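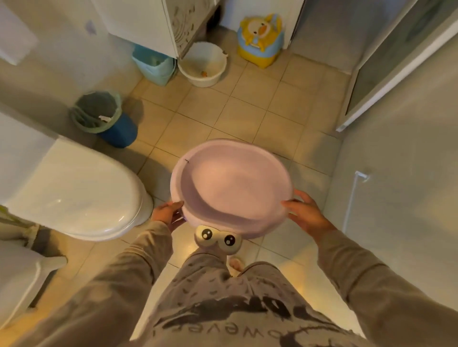

*One of the wash basins with the cartoon eyes.*

**Wostgate bathhouse open day, 24 January 2018**

The Wostgate public bathhouse opened its back rooms to visitors for one day before the boiler work starts. I went with Reiko Nakajima, who used to live two streets over and bathed there as a student. We took the Heline bus from the station and walked the last part along the canal. The sign on the corner still points the wrong way, so if you go, turn left at the bakery and keep going until you see the chimney.

Entry was free. You put your name down for a tour at the front desk, and each tour took up to 15 people. We were early enough for the first one. Shoes go in the lockers on the right, and they give you plastic slippers that fit no adult foot I know of. Bring thick socks. The floor in the service corridor is bare concrete and very cold in January.

Our guide was Shinji Hamada, who has run the boilers since he moved over from the Landry Street baths. He started in the main hall, which was drained for the day. The tile on the end wall is original. The tile along the sides was replaced after a leak, and he showed us where the two meet. Once you know to look for it you can see that the newer glaze is a little bluer. The big pool is deeper than I remembered from other places of this kind, and there is a step running all the way around it under the waterline.

The boiler room was the part most people came for. It is down a steep flight of stairs and only half the group could stand in it at a time, so the rest of us waited in the corridor and then swapped. The old boiler burned wood scraps from a furniture works and was converted to oil later on. The converted one is what is being taken out now. Hamada had the firebox door open and let people put their heads in. He talked for a long time about scale in the pipes, and passed around a section of pipe that had been cut out in August. The opening had closed down to the width of a pencil. A boy in our group asked if he could keep it and was told no.

The new system is gas, with a heat exchanger that takes warmth back out of the waste water. I asked about fuel savings and he said he would rather wait for a full winter before giving a number. The work is being done by a Geltstead firm and the bathhouse will be closed while it goes on.

After the tour we went upstairs to the small exhibit in the old laundry room. Kumiko Murakami put it together from boxes found in the attic. There are ticket stubs, price boards, and the account books, which I liked best. The books are in pencil, one line per day. The busiest day she has found so far had 2,255 bathers, during a week when the water mains in the north of town were shut off. On a normal day in the same year it was closer to what they get now. There is also a drawer of lost property tags, all numbered, with the items long gone. Number 103 says "one tooth, gold."

A table by the window had old advertising towels and a stack of soap boxes. The labels on the display are handwritten and a few were hard to read. Reiko found a price board from her student days and stood in front of it for some time. She says she remembers the price being lower.

Lunch was sold in the changing room on the women's side. Đạt Kiều, who has the noodle counter across the road, had set up two burners and was serving one kind of soup and pickles. The soup was good. The line was long and there were not enough stools, so we ate standing by the scales. The scales still work, and they are still in pounds.

Some practical notes, as I had trouble finding this information before I went:

- The stairs to the boiler room have a rail on one side only. There is no other way down.
- Photos are allowed everywhere except the office.
- The restroom for visitors is behind the front desk - ask for the key.
- Cash only at the lunch counter and the towel table.
- The last 143 bus leaves from the canal stop, on the far side of the bridge from where it drops you.

I bought a towel with the chimney printed on it and a bar of plain soap. Reiko bought four bars.

The front desk is keeping a mailing list for the reopening. My friend Toshiko Kubo signed up later in the afternoon and was told the first week will be half price for anyone on it. We had left by then, so I phoned the next morning and they added both our names.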